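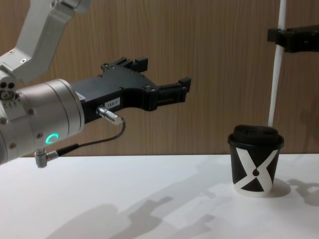 ## Dunbar Table: Cups and Surfaces

Part of the Vusska collection of everyday tabletop items. Dunbar covers takeout cups and the furniture they stand on or near. There are 61 clips in this release, 40 of them with a cup on the table. The others were kept for the furniture.

Maintained by Effie Cowie and Gregor Baird. Labels were checked by Jeanie Matheson.

## Items

| Label | What it covers |
|---|---|
| `cup_lidded` | Disposable paper cup with its lid on |
| `lid` | Plastic lid, labeled apart from the cup |
| `table_white` | The white tabletop |
| `wood_panel` | Any wooden board, from above or below |
| `wall` | Pale wall next to the furniture |

The cup and its lid get separate boxes even when the lid is on. Draw the lid box down to the bottom of the rim. Shadows on the table are left out of the cup box.
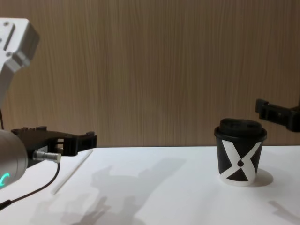 *Cup upright with the lid on. The dark teardrop in the middle of the X is part of the print and is not labeled.*

The cup print is black and white with one large X. White parts of the print can run together with the tabletop near the base, so zoom in before you set the bottom edge. We don't label what is in a cup. If the lid is on, `contents` stays blank.

Wood is labeled by material only. Use `wood_panel` for a shelf or a tabletop, and don't try to decide which one it is from the underside. A seam between boards does not start a new label. Grain and shading don't either.

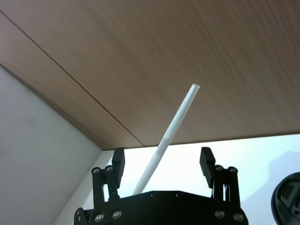 ## Changes in version 2

- `lid` split off from `cup_lidded`
- `shelf` and `tabletop_wood` merged into `wood_panel`
- Cup boxes redrawn wherever they took in the shadow

Labels from the first version will not load with the current list. Run `convert_labels` on the old folder first. 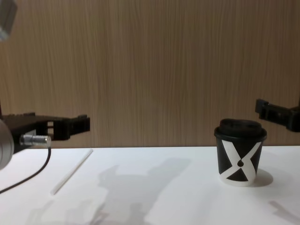 *Black lid, black and white cup, toward the right side of the table.*

## Known problems

- Black lids against dark objects have loose boxes in several clips.
- Some `wall` outlines stop short of the corner. Skye Kerr is redoing these.
- The Trandetti viewer shows `lid` and `cup_lidded` in the same color.

Send corrections to Gregor with the clip name and the label.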